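2nd August

Up too early, heat already awful. Coffee, the end of the bread, no butter. Wrote the list on the back of the Plisov bill so I'd have to look at the bill too. Paid it. 85 dollars, ouch.

Laundry first. Strip both beds, towels, the kitchen cloths that smell. Forgot the pillowcases, went back up. Detergent nearly gone, added water and shook the bottle, same as Mom used to. Machine says 50 minutes and means an hour and ten.

While that ran: swept stairs, threw out the dead basil, called Zimow about the dryer again. On hold 23 minutes, then a very polite man who told me the part is "in the system". Asked which system. He said he'd call back. So everything goes on the line or the rack till who knows when. It'll be December and I'll still be pegging socks.

Cleared the big table so I could fold on it. Mail, two mugs, a screwdriver, the Nalladico catalog I keep meaning to cancel. Gave it a wipe with the oil soap and the grain came up lovely, all those dark loops. I forget how nice that table is becuase it's always under something. Gray basket up there, wall behind looks plain and bare, want to hang something but not today. 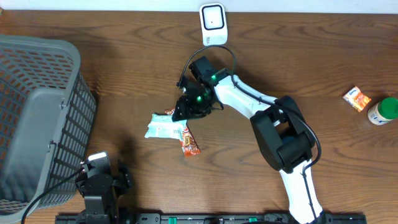 Gray basket on the big table, before lunch.

Folded for ages. Sheets are the worst, the fitted one beat me as usual so it's a ball with a flat side. Towels in thirds the way Lorena does it, they do fit the shelf better, not telling her. Odd socks in the odd sock bag. Bag is getting fat.

Lunch standing up. Tomato, salt, crackers.

Lorena Troncoso rang at one, wanting the folding chairs for her thing at the Ververidis place. Said she could have 20 if she fetches them herself, my back isn't doing stairs with chairs. She talked about the caterer for a good while, I matched pillowcases with the phone under my chin and dropped it twice. She's bringing back my casserole dish. We'll see.

Second load out late, towels stiff as boards. Sheets back on my bed, guest bed can wait, no one's coming till the cousins and they haven't picked a weekend. Found a whole dollar in the jeans, plus a receipt washed to fluff, bits of it over every dark thing we own. Picked at it for a bit and then quit.

Didn't do: windows, hall closet, the letter to the school. Put the letter at the top for tomorow. Need detergent, butter, pegs (three snapped), lightbulb for the landing.

Basket's by the stairs now with the last of the towels in it. Will take it up when I go. Feet hurt. Bed.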